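Plisar
Home | Gallery | What we take | Getting to us

Insides: a gallery of desktop towers with the lids off

Posted Mar 31, 2023

I've been meaning to put this page up for ages and kept getting sidetracked by the computers themselves, which is pretty much the story of Plisar. If you haven't come across us, we're in Illen, we take in old desktop computers, and we get them apart so the useful bits can go into other machines and the rest can go off in the right skip. I do most of the sorting and all of the rambling.

People always seem to like the pictures of the outsides (the beige ones especially, I had no idea there was so much love for beige) but I'm an insides person. I can happily spend a whole afternoon looking at how somebody decided to route a cable. So it's insides only on this page, with my notes, which have got a bit out of hand. Captions were supposed to be one line each. Sorry!

Office towers are what we see the most of, by a mile. They come in batches when a firm has a clear-out, and they're lovely to work on compared with the home-built ones, where you never quite know what you'll find holding things in (I have met string). Somebody, years ago, sat down and thought about the poor soul who'd have to change the hard drive. Lay the thing on its side, get the panel off and nearly everything you want is facing you. Then it's just a matter of choosing where to start, and I always start with the drive.
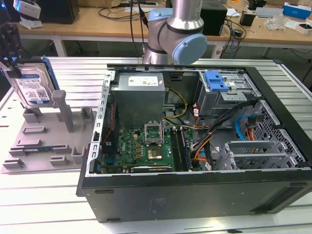

Drives come first in my book for a dull reason and a nice one. The dull reason is that they've got people's stuff on them, and I like to have them logged and in the drive box before anyone gets distracted by a graphics card. Every drive gets wiped with Cheon, which is the little program we use for it, and if Cheon can't finish the job the drive goes to be shredded and that's the end of that. The nice reason is that once the drive and its cables are out of the way you get so much more elbow room. Two plugs, one for power and one for data, and they're both shaped so you can't put them back the wrong way round. Wiggle the plug, never the wire. I've said that so often I should have it printed on a mug.

After that it's memory. Memory is my favourite bit of the whole job, and it takes no time at all! Push the clips at the ends of the slot, the stick pops up, and into an anti-static bag it goes. Hold it by the edges. Don't put it down on the carpet, don't pop it in your shirt pocket (guilty, years ago) and please don't post us a handful of them loose in an envelope. We did get one of those last May and I could have wept.

Processors

I leave these till I've had a cup of tea. There's a small lever beside the socket, you press it down and a little outwards and let it come up gently, and the metal frame swings open with it. The chip then just sits there, looking expensive. It isn't, most of the time. The ones from the office batches are worth a few pounds on a good day, but they're small and tidy and they go straight back into use, so I look after them. Lift straight up, both hands if yours shake like mine do, and into a tray with a lid.

If the old paste on top has gone hard, it can glue the chip to the cooler, and then the whole lot comes up together with a horrible crunch. If you can run the computer for a bit first to warm it through, do. Then twist the cooler a tiny amount each way before you lift. I've bent pins. I've straightened pins too, with a propelling pencil with the lead taken out, and I was insufferable for days afterwards.

Power supplies

Short one. We don't open them and neither should you. Four screws at the back on most of the ones we get, sometimes a catch inside as well, and the whole metal box slides out with its tangle of wires. They get tested, labelled and shelved, or they go to Provoritz, who collect our metal and do the proper recycling. Provoritz like the wires kept on, by the way. I spent a good few evenings carefully snipping them all off before I found that out.

Plastic, and why I keep so much of it

I have a real weakness for the plastic parts. Everyone else here would have them straight in the bin and I go along behind fishing them back out again. Drive carriers, fan shrouds, the funny little clips that hold one cable to one wall and fit nothing else on earth. They don't look like much, but try buying one on its own! A replacement computer is easy to find. The exact bracket that stops your hard drive rattling about in it is another matter, and I get more emails asking for those than for anything with a chip on it.
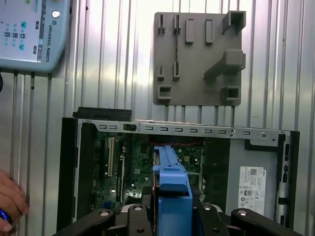 Colour is a big help when you're new to all this, and I wish more makers had gone in for it. The usual rule in office machines is that the parts you're meant to touch are a different colour from the parts you're not, so you can find your way round without a manual. Different firms picked different colours and there's a box of green bits and a box of purple ones on my shelf to prove it. Blue is the one I see most, and a big blue bracket down the middle of a grey and black case is about as clear a signpost as you could ask for. It's worth reading the labels as well while you're in there. The white one with the barcode, on the grey metal panel, has a tiny DELL up at its top right, and it's exactly the sort of thing I walk past for weeks and then need in a hurry when someone writes in wanting to know if a part will fit theirs.

I copy labels out by hand, into a notebook, in pencil. I know. There's a spreadsheet too and I do fill it in eventually, but the notebook is the one I trust. Job 814 has a whole page to itself, with a drawing of how the front came off. I was very pleased with the drawing, and I can't now make head or tail of it.

Cables

I could do a gallery of just cables and I may yet. Tie them up as you take them out, one type to a bag. The flat data ones don't like being folded sharply, so a loose loop and a bit of paper tape does them nicely. Rubber bands go sticky after a year or two and then you've got a new problem. The short ones are the most useful, oddly enough, and we run out of those long before the long ones. If you've got a drawer of them at home (you have, everybody has) we'd love them.

Fan leads and front panel leads I leave attached to whatever they came with. Those thin little front panel wires, the ones for the power button and the lights, are a pain to match up again once they've gone wandering, and I'm not doing that twice.

Screws

Three pots. Coarse thread, fine thread, and Don't Know. The Don't Know pot is the fullest and I've made my peace with it. Cases nearly always want the coarse ones and optical drives want the fine ones, and if a screw is fighting you after the first turn it's out of the wrong pot, so stop.

A few things people ask me

Can you look inside your own? Yes, do! Switch it off at the wall, pull the plug out, press the power button once to let go of whatever's left, and touch a bare bit of the metal case before you touch anything green. Have a torch. Take a photo on your phone before you unplug anything at all, and another one halfway through. You'll be glad of them later.

Is it dusty? Gosh, yes, some of them. Soft paintbrush, outdoors, and hold the fan still with a finger while you do it so it doesn't whizz round.

How old is too old? For reuse we're not too fussy, if it'll run something current and it isn't painfully slow then somebody will be glad of it. Older than that and we'll still take it for parts. We can take up to 6 towers from one household without asking first, and if you've got more than that then drop me a line so I can clear some shelf.

Do you take monitors? No. I'd love to say yes but we haven't the space. Printers, also no, and that's not about space, I just don't like them.

Can I have a part? Probably. Send the model from the label and a photo of where the part ought to go, and I'll have a rummage. Postage only for small plastic bits. Please don't be offended if it takes me a while, the blue box alone needs a good sort.

Next gallery will be laptops, once I've worked out how to get a decent picture of a ribbon connector the size of my fingernail. There's also a bag of odd heatsinks waiting, including one shaped like a flower, and I'll add that to this page if I don't get round to the other.

Back to Gallery | What we take | Getting to us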